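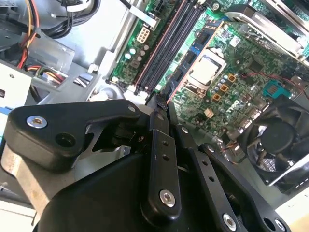 For two years my husband asks me the same question when I come home: so, can it wash the dishes yet? I work with machines that repair and take apart other machines, and in our family this makes me the person responsible for the future of all housework. My answer is still no, but it has become a longer no, and I want to write it down properly. Last month the job on the bench was memory modules in old desktop computers, and it is a good place to begin, since people think of a computer as something exact, made for robots. Look at where the narrow fingertip has to go. On one side there are four memory slots, empty, standing in a row, and on the other side the processor sits bare in its socket with no cooler on it. The space between is small and the gripper is large. A person who puts in memory does not think about this space. She bends her wrist a little, she feels with the thumb, she hears the click. The gripper has no thumb in this sense, and its black body takes up half of what the camera sees.

I should say who I am for the new readers. I came to this work from a repair counter, not from a university. At Stinden, where I am now, we are a small workshop that takes office computers from companies, checks them, and either sells them again or takes out the parts that are good. In October we received 212 desktops from one customer in one delivery, and the corridor was full until the end of the month. So when somebody asks if a machine can do this work, for me it is a practical question with a corridor in it.

My colleague Thandeka Sithole is the one who programs the arm. Bheki Mabaso and I are the ones who tell her what the hand does when a human does it, and this turned out to be the hardest part of the project. I have taken out memory modules for many years and I could not explain it! I said, you push the clips and it comes up. She asked, how hard do you push? I said, until it comes up. She wrote this on the whiteboard and it is still there.

Let me tell what works. Finding the board works. Finding the slots works almost always, even when the case stands a little turned. Picking up a module that lies flat on a soft mat works well if you give the arm time. Putting the module down in a tray works very well, and I admit that the arm's trays look nicer than mine.

What does not work is everything that moves when you do not ask it to move. I mean cables first of all. Every person who built a desktop computer had his own opinion about where the cables should go, and most of them had the opinion that it does not matter after the lid is closed. I push a cable away with my little finger and hold it there while the other fingers do the job. I do this without looking. For the arm, the cable is a new problem each time, and when it has pushed the cable aside, the cable comes back. Thandeka tried to teach it to hold the cable with the side of the finger. It held the cable three times, and the fourth time it took hold of the fan wires and we stopped for the day.

The second thing is force. A memory module needs more push than you expect, and people who do it for the first time are afraid they will break the board. The arm is not afraid, and this is also bad. Bheki says he would like it to be afraid a little bit. We set the limit low and it did not seat the module. We set it higher and the board bent in a way that made me put my hand over my mouth. The right number exists, but it is different for an old slot and for a newer one, and a human learns the difference in the first second of pushing.

Now back to the kitchen, because I promised my husband.

I used to think a kitchen is easier than a computer. The objects are bigger, and if you put a spoon in the wrong place nothing is lost. After this autumn I think it is harder. On our bench, at least, the slot is always a slot. In my sink there is a pan with something burned in it, a glass inside of another glass, and a cloth which somebody left under the water. The cloth is the same problem as the cable, only wet and bigger. My friend Beril Duman cleans houses and I asked her which chore she would give to a machine first. She did not say dishes or windows. She said the cover of a duvet, and then she laughed for a long time, and I understood why when I tried to imagine how I would explain it to Thandeka.

Some chores are solved, of course. We have a machine for clothes and a machine for plates, and we stopped calling them robots when they became normal. But look what they do: they stand in one place and we bring everything to them. We load them and we empty them, and the loading is the part with hands. I have the feeling that what people want now is only this part, the carrying and turning and putting in, and it is exactly the part that was left over because it was difficult.

In the comments under my last post, Thắng Quan wrote that I am too pessimistic and that in a factory this was done long ago. I agree about the factory. In a factory the board comes always in the same position, new and clean, and there is no cable over it. The chore is already taken out of the work before the robot arrives. With us each case comes with dust and with its own history, and one of the 212 had a train ticket lying at the bottom.

So is it useful to us today? For one narrow thing, yes. The arm now sorts modules after I remove them. It reads the label, puts each one in the right tray, and does it in the evening when we go home. In the first weeks it sorted 357 modules, and Bheki checked them all by hand since he did not believe it. He found two in the wrong tray. One of them, I am sorry to say, had a label that I also cannot read.

For removing modules from the case, I am faster, and it is not close. Thandeka thinks the wrist is the problem, and she wants to try a thinner finger that can come in from the side, without bringing the whole hand over the board. I think the finger will help and the cables will stay. We have a small bet on it — the loser sorts the screw box, which is a chore that I would give to any machine that wants it.

If you work in a repair shop and you tried something similar, please write to me how you keep the cables away. We tried tape, we tried clips for laundry, and we tried one person standing there holding them. The last method is the best so far, and I was the person. Next time I will write about opening the cases, because every manufacturer has a different lid and I have much to say on this subject.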